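Thread on the Tejada Park ballfield vote, for anyone who couldn't sit through the council meeting. It ran until almost 10 p.m.

The council approved the new lease with the Janden Jacks, 5 to 2. The team stays at Tejada Park for 8 more seasons, with an option for two more after that. The old lease was year to year.

Rent goes up. The team was paying a flat fee per season. Now it pays per home game, plus a share of parking. The city keeps all parking money from high school games, same as before.

Lights are the big item. The poles on the third base side date from when the park opened and two of them have been off since July. Replacement is in the lease as a city cost, and the team covers the power bill on game nights.

Marjorie Dawber voted no. She said the city should have had the pole inspection in hand before signing anything. The report is due next month. Mireille Lacroix also voted no and did not give a reason during the meeting.
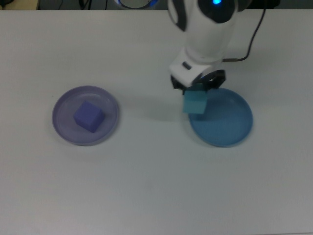

3 min read

Mercedes Zapata, who runs the parks department, was asked about youth league dates. The youth league gets the main field on mornings when the team is on the road. It has to request them by the end of March. Last season it asked late and got four dates.

Seating: the team wanted to add 358 seats down the left field line. That is not in the lease. It goes to the planning board as its own item. Neighbors on Taltance Street have already sent letters, mostly on noise and street parking.

Current bleachers stay as they are for now. The front row on the first base side is still roped off. I asked when it reopens and was told after the boards are replaced, no date given.

Public comment was 14 speakers. Most were for the lease. Monique Huet, who lives behind right field, asked for taller netting — she brought a bucket of baseballs from her yard. Zapata said netting could come out of the maintenance budget but would not commit to it.

Someone asked about beer sales ending earlier. The lease says end of the seventh inning. It was the eighth before.

The full lease is 146 pages with the maps and exhibits. It's on the city site under the meeting packet. Rent is in section 4 and the lights are in section 9.

One correction to my post from last night: I said the option years were automatic. They are not. Both sides have to sign off on them.

Planning board takes up the seats at its next meeting, 7 p.m., upstairs room at city hall. I'll be there and will post after.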